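Check the Print on Your Straws

I love a PLA straw for iced tea! It's stiff, it's light, and it doesn't go mushy on you halfway down the glass. Just keep it out of hot coffee, please (past 60 °C is asking for a droopy one). I stash mine in a lidded jar, well away from the stove.
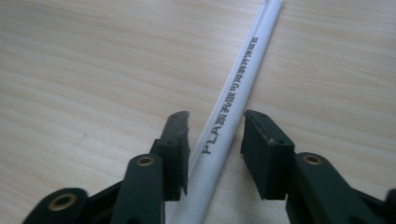 Sum-yee Tu wrote in that hers went soft in a drawer next to the oven, and she now keeps the whole pack in the pantry.

Great spot for them! Read the print along the tube before you toss one, too, and ask your town where PLA goes.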